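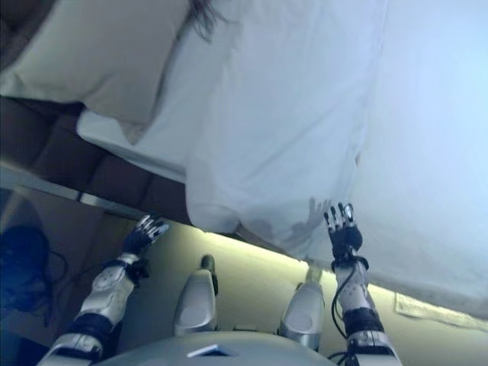

Inicio Notas Proyectos Archivo Contacto

13 de mayo de 2026
Por el autor del blog

Llevo varios meses sin escribir en este blog y la culpa la tienen las sábanas. En el proyecto Clarnen trabajamos con un humanoide y con una tarea que cualquier persona aprende en su casa sin que se la expliquen: tomar una sábana grande y dejarla bien extendida sobre la cama. Hoy quiero contar un resultado pequeño que me parece interesante, y también lo que no ha salido bien. Pido disculpas por mi español, que es mi tercera lengua y lo escribo con el diccionario abierto.

Primero, el problema. Una tela no tiene una forma. Una taza se puede describir con seis números, tres para la posición y tres para la orientación, y con eso el planificador ya sabe bastante. Una sábana blanca tiene infinitas configuraciones, y además se tapa a sí misma: el borde que el robot necesita agarrar queda muchas veces debajo de un pliegue. Si la sábana es blanca y la ropa de cama que hay debajo también es blanca, la cámara de la cabeza recibe una imagen con muy poco contraste. Durante el invierno intentamos segmentar la tela completa, y después seguir las cuatro esquinas. En nuestro laboratorio de Wenwood funcionaba de manera aceptable con una sábana a rayas. Con una blanca perdíamos las esquinas casi todo el tiempo.

En noviembre cambiamos la pregunta. Dejamos de pedir a la red dónde están las esquinas y empezamos a pedirle solamente una cosa: qué parte del borde que cuelga se puede alcanzar ahora con cada mano. A esto lo llamamos "borde alcanzable" en las reuniones, y el nombre se quedó. La salida es una curva, o varios trozos de curva, con un valor de confianza en cada punto. Para una sábana que cae casi hasta el suelo por un lado, esta curva es irregular y ondulada, y justamente esas ondas ayudan, ya que marcan dónde la tela se separa de lo que tiene detrás.

Los datos son 1664 demostraciones teleoperadas, grabadas en dos habitaciones, la de Wenwood y la de Cosgrove. De ellas pudimos usar 914 para entrenar la política completa. El resto tenía algún defecto: la mano cerrada demasiado pronto, un operador que corregía dos veces el mismo gesto, la sincronización entre cámara y articulaciones perdida durante unos segundos. No las hemos borrado. Una buena parte sirve todavía para entrenar el detector del borde, que no necesita que el movimiento termine bien.

El resultado que quería contar es el siguiente. Evaluamos con sábanas que el robot no había visto, en 30 intentos para cada método. Con el seguimiento de esquinas, el robot consiguió un primer agarre válido en nueve. Con el borde alcanzable, en 22. Llamamos "válido" a un agarre en el que los dedos sujetan la tela y solamente la tela, sin llevarse también lo que hay debajo, y que resiste cuando el brazo tira un poco hacia atrás. Es una diferencia grande para un cambio que, visto en el código, ocupa poco.

Ahora, las dificultades. La primera son las sombras. Cuando la mano se acerca a una tela clara, proyecta encima una sombra con forma de mano, con sus dedos, y la primera versión del detector la tomaba por un pliegue. El brazo se desviaba entonces hacia su propia sombra, corregía, la sombra se movía también, y así seguía hasta que el límite de tiempo lo paraba. Lo resolvimos a medias. Como conocemos la posición de las articulaciones, podemos calcular dónde está la mano en la imagen y bajar la confianza en una zona alrededor. Pero la sombra depende de la lámpara, y la posición de la lámpara no la conocemos. En Cosgrove la luz entra muy baja y allí el truco falla más a menudo.

La segunda dificultad es el suelo. Un trapo blanco caído cerca de la cama puede recibir una confianza bastante alta, porque tiene borde, tiene arrugas y está al alcance. Añadimos una condición muy simple: el trozo de borde elegido debe estar conectado en la imagen con la superficie grande de tela. Es una solución poco elegante, lo admito, y cuando la sábana toca el suelo deja de ser fiable.

La tercera es el cuerpo del propio robot. Con la cabeza inclinada hacia abajo, la cámara ve los brazos, las rodillas y algún cable, y todo eso ocupa una parte importante de los píxeles. Probamos a enmascararlo. El agarre empeoró, y sospecho que la red usaba la vista de los antebrazos para estimar la distancia a la tela. Quitamos la máscara y dejamos el cuerpo visible. Me gustaría repetir esta comparación con más calma, porque la hicimos solo una vez y con una única semilla.

Sobre el entrenamiento no hay mucho que decir. El detector es una red de tamaño modesto, y la política recibe 616 valores por paso, entre la curva comprimida, las articulaciones y una historia corta de acciones. Antes le dábamos la imagen entera y aprendía más despacio - además, memorizaba la habitación.

Todavía no extendemos la sábana de principio a fin con regularidad. El agarre con la primera mano va bien, el de la segunda bastante peor, porque al levantar el primer borde la tela cambia toda entera y la curva anterior ya no sirve. Estamos probando a recalcularla durante el movimiento, con la mano en el aire, y esperar a que la tela deje de oscilar. Esta espera hace que el robot parezca muy indeciso.

El próximo mes llevaremos el sistema a Irkevwood, donde las camas son más altas y hay sábanas de color. Tengo curiosidad por saber si el color ayuda o si el detector se ha acostumbrado demasiado al blanco. Si alguien ha trabajado con telas grandes y dos manos, me interesa sobre todo cómo decide el momento del segundo agarre. Los comentarios están abiertos.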